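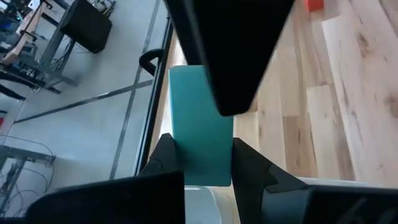
Karero Upright Blocks, Matte Finish

Rectangular prism blocks for sorting, stacking and placement work at bench height. Supplied in single colors or in mixed sets. Teal and orange are the two stock colors; other colors are made to order in runs of 500 or more.

Product code prefix: KUB
Supplied by: Barkunier
Sold as: single blocks, set of 10, carton of 50, case of 200

General description

The teal KUB is a tall block, roughly twice as high as it is wide, with smooth flat faces and no printing. The matte surface keeps glare down under overhead lamps, although the top face will still read a little lighter than the sides when the light comes from above. Buyers who match blocks by eye should compare side faces only.

Blocks can be stood on end or laid on a long side. Standing is the usual position for pick and place exercises, where the top is left clear. For stacking, lay the first course flat and stand the second on it.

The color runs through the full thickness of the block. Small chips do not show a different core, and a damaged corner can be dressed with fine abrasive paper. The dressed area will look duller than the rest until it has been handled for a while.

Work surface

Use on a level, dry surface. Pale wood planking is suitable and gives good contrast with both stock colors. Knots and grain make no difference to stability, but open seams do: a block set across a raised seam will rock. Check with a straightedge before laying out a grid.

Where the work surface ends above a hard floor, fit an edge rail. Blocks dropped onto concrete will survive in most cases, but corners take the impact and a rounded corner no longer stacks true. The Fraser low-profile rail in black is a direct fit on most bench tops and is ordered separately. It stops a sliding block. It will not stop one that is knocked over from height.

Color matching

Teal is held to a close tolerance within a case and a wider one between cases. If an exercise depends on identical color, order the full quantity at one time and quote the lot number on any later order. Orange is less sensitive. Lots produced before October carry the old label and may be mixed with current stock.

Cleaning

Wipe with a damp cloth and mild soap. Dry before storage. Do not use acetone, bleach or scouring pads — all three leave shiny patches on the matte surface. Adhesive residue from tape or labels comes off with isopropyl alcohol on a soft cloth, applied sparingly.

Storage

Cartons are divided and can be used for permanent storage. Keep out of direct sun. Teal left on a windowsill will fade on the exposed face first.

Compatible items

Motenik divided tray, holds 10 blocks upright
Fraser low-profile edge rail, black
Karero placement mat, plain, gray or white

Ordering and returns

Orders for stock colors ship from the Barkunier warehouse. Unused cartons may be returned with the seal intact. Opened cartons are accepted only for faults in color or dimension, and the lot number must be supplied.

Volume pricing: Kendra Ouellet, sales desk
Technical questions: Hazem Shawky, product support

Page revised Feb 19, 2019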